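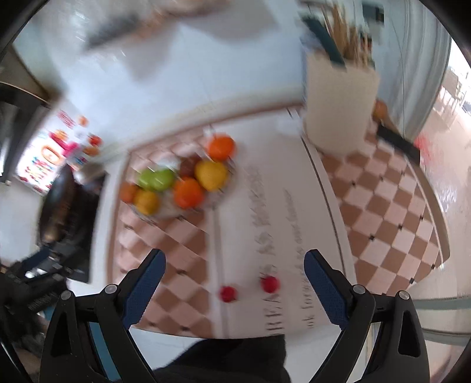
## Grip pad replacement and pivot screw check, two-finger hand tool

**pivot_slop** wrote:
Notes from this month's service on our hand-held gripper, the one with blue pads on black plastic fingers. We run it on a kitchen counter with fruit. Pads come off every 400 grasps, old adhesive gets scraped, new pads go on from the tip down. Then I snug the pivot screws until the fingers still close under their own spring.

**rmathur** wrote:
400 is wasteful. We go to 1000 on the Grarus pads and only look at the ridges. What is failing at 400?

**pivot_slop** wrote:
The bond at the tip. The ridges are fine. Small round fruit gets pinched at the very end of the pad, so the tip edge takes all the shear.

**Ritu Mathur (rmathur)** wrote:
Then it's an adhesive problem and you are throwing away good pads. Wipe the finger with alcohol, clamp for 5 minutes, leave it overnight. Our peel failures went away in December after we started clamping.

**dowelpin** wrote:
Check finger alignment first. If one pad meets the fruit early, it will peel whatever glue you use.

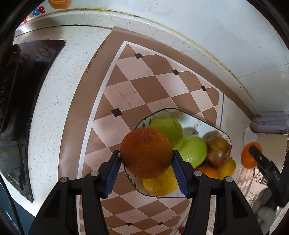 An orange-sized object is a good alignment check. Close on it slowly and watch whether it shifts sideways before the second pad touches. If it does, loosen the pivots on the early side, re-center, tighten evenly.

**pivot_slop** wrote:
Did that. Left finger was early. Re-centered and clamped the new pads. I'm keeping the 400 interval until I have a full log.

**rmathur** wrote:
Still disagree on the interval. Post the log when you have it.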